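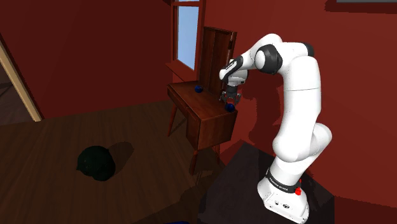

Pirnex planner: the arm with one ball in its gripper and the other still on the side table.

Reviews Buying guides Budget sheets Workshop Contact
Equipment > Software > Planning and layout > Pirnex cell planner

Pirnex cell planner: is it worth paying for before you buy the arm?

By Meron Woldegiorgis

The sales pitch for Pirnex is that you build your room on screen, drop an arm into it, run the job and find out whether you're about to waste your money. The licence is $1,525 a year. For a shop like ours at Jurkcombe, where the entire automation budget used to be a tin of coffee money and a promise, that's a serious line item for something that never picks up a real part.

I had it for 4 weeks in June. My colleague Adalberto Cordeiro did the same jobs with a tape measure, some cardboard and the arm maker's reach chart, which cost us an afternoon and the cardboard.

Start with what it does well. Placing the base is quick. You can drag the platform toward the wall, turn the arm, and see straight away where the elbow swings out. On our reach chart that elbow is a thin line in a side view, and it's very easy to forget it takes up room. I'd pencilled in a spot for our platform that would have had the arm's elbow in the walkway, and neither I nor Adalberto had picked it up on paper. Fair's fair, that's one to Pirnex.

I also liked being able to swap furniture. The sample room has a little wooden side table standing in for a work surface, and small balls for parts. I changed the table height a dozen times and reran the pick each time. Doing that with real benches is a sore back and a whole Friday gone.

Now the grumbles. A small, glossy ball is a very kind thing to ask a two-finger gripper to hold in software. Our parts are moulded caps with flash on the edges, some of them oily, and they arrive in a heap. I could find no sensible way to put any of that in. You can set a weight and a friction value, but the friction value is a guess, and once you've guessed it the program reports back to you with great confidence. I got a grip success figure to one decimal place out of a number I'd made up over lunch.

Cycle times have the same problem. Pirnex told me we'd do 2,000 picks a shift. Zuleica Prado, who ran our last line and has a longer memory than I do, looked at the settings and asked where the time was for refilling the bin, clearing a jam or going to the loo. There wasn't any. With her allowances put in by hand, we got 1,000. If I'd taken the first figure to the owner as a payback estimate, the arm would have looked like it paid for itself in half the time, and I'd have been the one explaining it later.

Then there's everything the budget sheet leaves out. Pirnex has a costing tab, and it covers the arm, the gripper and the stand. It has no rows for guarding, air, wiring, training, spare fingers or the sparky. I added my own, and the extras column ended up longer than the one I started with. The export also dropped my colours and merged two cells, so I typed the lot out again.

I tried Prokon as well, for comparison. It's uglier and slower to learn, but it asks you up front how many stops you expect in a shift, and won't give you a total until you answer. I trust it more for that alone. Fontes, the dealer, will lend you a Prokon seat while you're getting quotes, so ask.

Support was fine. Quentin Mallet on the Pirnex help desk answered within the day and didn't try to sell me the bigger package until the third email.

Would I buy it? For one arm in one room, no – borrow a seat, check your reach and your walkways, then put the licence money towards guarding. If you're laying out several cells a year, the layout side may earn its keep. Either way, get your own parts in front of a real gripper before you sign anything, and treat the payback page as a brochure.

We've put our order on hold until Ademir Brandão has done a trial with a bucket of our caps. He's asked for the oily ones.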